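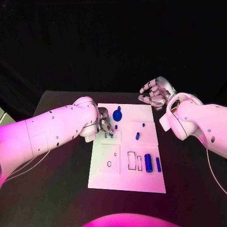
Corriger les chronos de l'état de la piste

Les temps bruts publiés après chaque réunion ne se comparent pas d'un jour à l'autre. Un 1 600 mètres couru sur terrain souple et le même parcours couru en bon terrain peuvent différer de plusieurs secondes, à niveau de chevaux égal. Le pénétromètre donne une indication, mais la mesure est prise le matin, en quelques points de la piste, et le terrain évolue entre la première et la dernière course.

Je calcule donc une variante journalière. Pour chaque course, je prends l'écart entre le temps du gagnant et le temps standard de la distance, ramené au kilomètre, puis je retiens la médiane de la réunion. La moyenne donne de mauvais résultats dès qu'une course est courue au pas pendant 1 000 mètres, ce qui arrive souvent dans les petits pelotons.

Le fichier couvre 782 courses de plat à Ormont et à Fadthorpe, toutes sur le gazon, de 1 000 à 2 400 mètres. J'ai écarté 29 épreuves : départs décalés à cause d'un déplacement de lice, chronométrage manuel, ou distance officielle manifestement fausse. Pour Fadthorpe, j'ai dû séparer la ligne droite du tournant, les deux portions ne drainant pas de la même façon. Avant cette séparation, les sprinters du meeting d'avril ressortaient tous trop haut.

Reste la question des temps standards. Mahmoud Mansour m'a fait remarquer par courriel que les miens étaient calculés toutes catégories confondues, et qu'une réunion composée surtout de handicaps de bas niveau produisait mécaniquement une variante trop lente. Il a raison. J'ai ajouté un terme de catégorie, estimé par moindres carrés en même temps que la variante. L'effet est net à Ormont et faible à Fadthorpe, où le programme est plus homogène.

Exemple avec Zotton, gagnant à Ormont sur 2 000 mètres. En chrono brut, sa course se classe dans la moitié basse de l'échantillon. Une fois la variante appliquée, elle passe dans le premier quart. Adebisi, lui, fait le chemin inverse : son temps flatteur a été obtenu un jour où tout le monde allait vite.

Deux défauts connus. Le vent n'entre pas dans le calcul, faute de relevés fiables au niveau de la piste. Et la variante est constante sur toute la réunion, alors qu'une averse entre la troisième et la quatrième course suffit à la rendre fausse. J'ai essayé une pente linéaire en fonction de l'heure de départ, mais avec sept ou huit courses par réunion l'estimation est trop instable pour être publiée.

Prochaine étape : les parcours de plus de 2 400 mètres, pour lesquels je manque encore de courses à Fadthorpe.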